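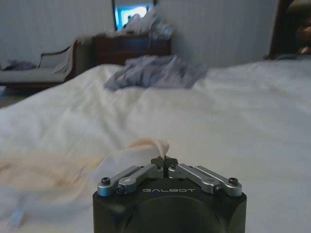
I started in housekeeping at the Verninberg in February two years ago, and for most of that time the job was the same as it had been for my mother: strip, wipe, make, hoover, next room. The hotel has 28 rooms on my floor and we did them in pairs. Now one half of the pair is quite often a machine. It does the picking up, mainly. Thin fabric is where you notice how it works, because it pinches with two small plates at the tips and lifts from one point, so a sheer piece goes up in a little tuft and the rest trails across the sheet. I would gather it with both hands. It gets there its own way.

Management told us in a meeting that nobody's hours would go down, and so far that's true. What has changed is what fills them. I used to spend a good part of each room bending over for things left on beds and chairs. My back is better for not doing that. But the time didn't come back to us as slack. We were given the corridor cupboards and the linen count, which used to belong to the laundry side, and two people there have moved to the Tallness site as a result. One of them wanted to go and one didn't.

The other change is talking. When you make a bed with someone you talk, and that's how I learned most of the job. Getsemaní Xolalpa taught me to do corners, and also which supervisors to ask for a swap and when. She's on the Huerta wing now and I see her at the lockers. A new starter on my floor gets a tablet and a shift with me, and after that works mostly on their own alongside the robot. They pick up the rooms quickly enough. They don't know many names.

I should say what I do like. It doesn't mind the heavy days. Checkout mornings after a wedding used to finish me off, with clothes and towels heaped on every surface, and now I can start on the bathroom while the bed is being cleared. I still check what has gone in which pile – guests' things and ours must never get mixed, and I'm the one who signs the sheet.

We've asked for two things through the staff rep. One is paired shifts for the first month for anyone new. The other is that the linen count goes on the job description, with the grade to match. The answer on the first was yes. The second is with head office.

Last updated: July 16, 2024
2 min read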